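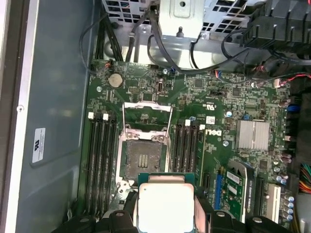 Search this forum Go Advanced

Desktop teardown/rebuild demos: keep the bad ones?
Reading time: 3 min

usden_bench wrote:
We are collecting teleoperated demos on old Dell towers. Tasks so far are CPU placement, memory modules and a graphics card pull. We have 1216 episodes on disk. My question is about CPU placement. A good share of the episodes have a second or third try in them, where the operator comes in off square, backs up and goes again. Do you cut those, or train on them?

Chin-lung Kan wrote:
Keep them. If every episode is a clean approach, the policy never sees what to do from 2 mm off. Label the retry as its own segment and leave it in.

gritport_ml wrote:
I disagree, at least for sockets. We left retries in and the policy learned to hesitate. It would hover over the socket, back up and hover again, even when it was lined up fine. We cut them and the hovering went away. How many operators do you have?

usden_bench wrote:
11, but most of the CPU episodes come from four of them. Wrist camera plus one fixed camera beside the table. Everything is logged at 60 Hz, and the video is 60 fps so we don't have to resample.
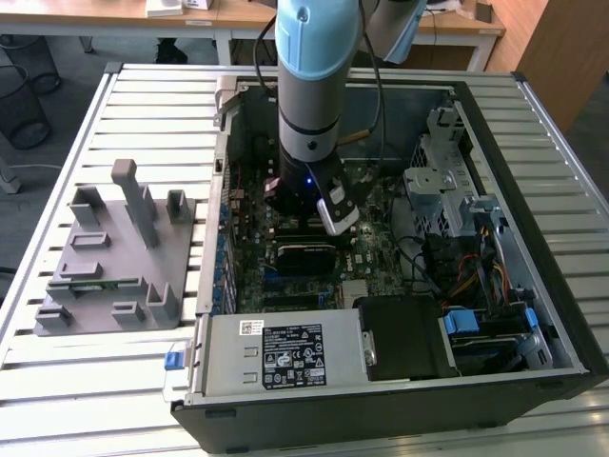 The tower stays on its side for all tasks and the fixture tray stays to the left of it. We move the tower a little between episodes. The tray has not moved since September, and I am starting to think that was a mistake.

zivholm wrote:
Yes, move the tray. Ours was bolted down for the first batch and the policy ignored the camera completely on the pick. Shift it a few centimeters and it closed on air.

On retries I side with Chin-lung, with one condition - the retry has to be caused by a real miss. Some operators back up out of habit. Those are the ones that teach hovering.

gritport_ml wrote:
Fair, but who decides what a real miss is? We tried having two people label that and they disagreed all the time.

Chin-lung Kan wrote:
Use the distance from the final placed pose. If the chip was outside tolerance when the operator backed up, it was a miss. If it was inside, cut the segment. It takes an afternoon to script.

sin_r wrote:
Also check what the wrist view shows in the last part of the approach. On our setup the fingers hide the near corner of the socket, so operators were leaning on the side camera. Train on wrist only and you lose what they were using.

usden_bench wrote:
Same problem with ours. The chip covers one corner of the socket frame. We train on both views for now. I will run the distance script on the CPU set and train two versions, one with real misses kept and one with all retries cut. Tray gets moved starting with the next batch.

gritport_ml wrote:
Post the numbers for both, please. I still expect the cut version to win on the socket.

Contact us | Copyright Bench Automation Forum | Back to top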